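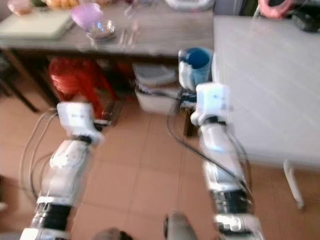
2019-05-02

Kitchen room, Hellstead. Carrying on from the list I left half done in August, which I found folded inside the back cover and which is still mostly right, I'm pleased (and a bit embarrassed) to say.

The job for today was the tables and what lives on them and under them. I do love the long one. The top has gone that grey-brown colour old wood goes when it's been scrubbed by a great many people with different ideas about scrubbing, and I'd be sorry if anyone sanded it back. The Pollow workshop did theirs and it looks very smart and shows every ring from every mug. So: no sanding, please, if you are reading this with a sander in your hand. A bit of oil along the grain once the weather warms up, and leave it be.

Things on the long table for now: the pale green cutting board, which stays flat at the front left where you can reach it without leaning over everything else, and the small pink bowl behind it. I had the bowl down for the shelf, then changed my mind, as it's the one everybody reaches for when they want somewhere to put peelings or a teaspoon. Leave it by the board.

The red bag I'm less sure about. Under the table is all right as a place for it, but it does get in the way of the mop, and the floor tiles in that corner are the ones that need the mop most. I'd like to try a hook on the inside of the table leg. Hustari had some good plain ones, 2 to a card, and I've put a card on the next order. Until they come the bag stays on the floor, and whoever mops moves it and puts it back.

The blue-and-white pitcher is a favourite of mine and I'd be grateful if it didn't end up as a brush pot again. It's for water! There are jars for brushes, on the shelf by the door, 6 of them, all clean as of this morning.

Spacing. I've been fussing over the gap between the two tables since we first set the room out, and I think it wants to be a touch wider. You can get through sideways with a tray but you have to think about it, and people carrying trays shouldn't have to think about it. I measured the clear shelf while I had the tape out (26 inches, so the Nogueira crate will go on it lengthways, lovely) and then forgot to measure the gap. Tape is in the drawer. Will do it next time I'm in.

Grout: still coming away along the wall side. Three tiles rock when you stand on them. I've put a pencil cross on each, so please don't wipe those off until they've been seen to.

To do:
gap between tables, measure before moving anything
hook for the bag
oil for the table top, ask Pollow which one they used and get the other kind
grout
find the lid for the big flour tin, last seen with the Nogueira things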